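Brastholm, Season 2 (Blu-ray set, Punton)
Reviewed August 25, 2025

The second season of Brastholm arrives on disc with the same 9 episodes that were broadcast, uncut, plus a short featurette on the harbor sets. Punton has used two discs for the episodes and put the extras on a third. Total running time for the season is 593 minutes, so the episodes are long, and the finale runs 142 minutes on its own.

The plot resumes in the week after the ferry inquiry. Inspector Delaunay has been moved to the records office in Dodbridge, officially for her health. The first two episodes are slow and deal mostly with missing paperwork. The case proper starts in episode three, when a harbor pilot withdraws his statement and Delaunay finds that his first version was never filed.

Picture quality is good. Night exteriors, which broke into blocks on the stream, hold together here, and there is visible grain in the dark areas. Black level is consistent between episodes except in episode five, where the interview room looks slightly gray. 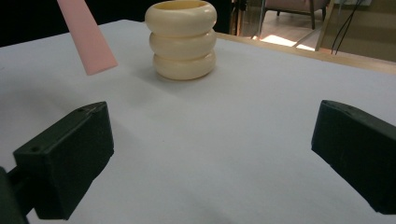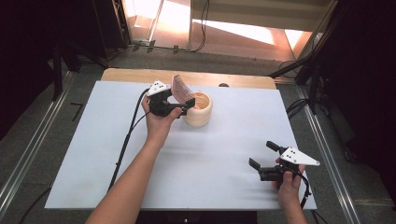
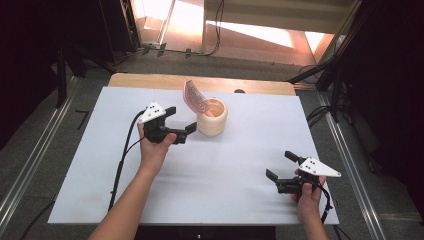

Sound is a 5.1 track with little use of the rear channels outside the storm in episode six. Dialogue sits low in the mix. I raised the center channel and left it there for the rest of the season. Subtitles are accurate but drop some of the overlapping lines in the council meetings.

Ľubica Malý wrote seven of the episodes, and the two she did not write are the weakest. Episode four repeats the blackmail plot from season one - same motive, nearly the same scene in the parking lot.

The menus are the main fault. Each disc plays 20 seconds of logos that cannot be skipped, and the player does not remember its place after a stop. Chapter marks fall in odd spots, often in the middle of a conversation.

Worth buying for the picture if you only saw the stream. Season one owners should note that the new case is taller and does not line up on a shelf.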